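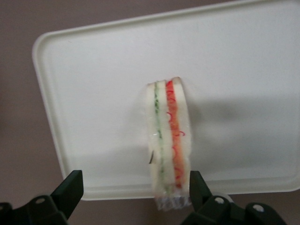

A narrow slice of layered sandwich, stood up on its cut edge.

Sandwiches for a crowd: what I've learned about bread, butter and getting them there in one piece

Sandwiches are my favorite thing to make for a crowd, and I will happily go on about them until someone takes the bread knife away from me. They're cheap, you can do most of the work before anyone arrives, and there's no better way to use up the odds and ends in the fridge door. June 2019 has been nonstop picnics and graduation parties at our place in Dallow, so I finally sat down and wrote out all my tips in one go.

The bread

Day-old bread! I can't say this loudly enough. Fresh bread squashes under the knife and tears when you spread it, and a loaf bought the day before behaves itself beautifully. If you bake your own, let it cool all the way and leave it overnight in a paper bag.

For layered sandwiches, go with a close, even crumb. Big holey sourdough is wonderful with soup, but the mayonnaise drips straight through it. I buy a plain white loaf and a plain wheat loaf from the Achterberg bakery and ask them to slice both on the thin setting. If your bakery won't slice for you, put the loaf in the freezer for half an hour first. It firms up just enough to cut thinly with a long serrated knife.

Spread to the edges

Butter goes on every side of bread that touches something wet, right out to the crust. It has to be properly soft, soft enough that a spoon falls over in it. If you forgot to take it out (I forget constantly), grate it onto a plate with the big holes of a cheese grater and it'll be ready in minutes.

Cream cheese does the same job and is even easier if you beat it with a splash of milk first. Mayonnaise on its own doesn't protect the bread nearly as well, so I butter first and put the mayo on top. Yes, both. It's a party!

Wet fillings

Cucumbers: slice, salt lightly, leave in a colander, then roll up in a clean dish towel and squeeze. You'll be amazed at how much water comes out.

Tomatoes: scoop out the seeds and use just the flesh, or keep tomatoes for sandwiches you plan to eat right away.

Tuna: drain it, then drain it again. I press mine in a sieve with the back of a ladle.

Lettuce: a salad spinner, then a towel. Tear out the thick rib so that the sandwich will lie flat.

Egg salad: mash the eggs while they're cold, and hold back some of the mayo until the very end. It loosens as it sits.

Building layers

The thing I love most about a tall sandwich is the stripes when you cut it, and the trick to good stripes is thin, even fillings. Three slices of bread and two fillings is as high as I go for party food, because any taller and people can't get it into their mouths politely. Pick fillings that contrast: something pale with something green, something soft with something that has a little bite. Chicken salad with watercress is great. So is cream cheese with finely chopped olives, with ham on the other level.

Leave the crusts on while you build. They hold everything square. Once the stack is made, wrap it snugly in a barely damp towel, set a cutting board on top and chill it for an hour. Don't weigh it down with cans, I did that for years and all I got was flat bread.

Cutting

Long serrated knife, gentle sawing, no pushing. Wipe the blade after every single cut. It feels fussy, but it makes such a difference to how clean the edges look! Trim the crusts first, then cut into fingers or triangles. Save those crusts, by the way. Toss them with melted butter and garlic, bake until crunchy and you've got the best soup croutons going.

Keeping them fresh

Air is the enemy. Pack the sandwiches close together with the cut sides touching, lay wax paper over them, then a damp paper towel on top of the wax paper (never right on the bread), then the lid. They keep nicely in the fridge this way from breakfast until lunch.

Outside, the food safety rule is two hours, and only one if it's over 90 degrees. I bring sandwiches out in small batches and keep the rest in the cooler. A plastic bottle that holds 500 ml, filled most of the way with water and frozen, makes a terrific ice pack, and somebody gets to drink it on the way home.

Leftovers

Sandwiches that went straight back into the fridge make a fantastic lunch the next day. Dip ham and cheese ones in beaten egg and fry them in butter until golden. Chicken ones can go in a hot waffle iron, which is my kids' favorite thing in the world. Anything with cucumber or lettuce I pick apart first, and the bread gets dried out for crumbs.

Next month I'm doing pickles, starting with the quick refrigerator kind, so start saving your jars!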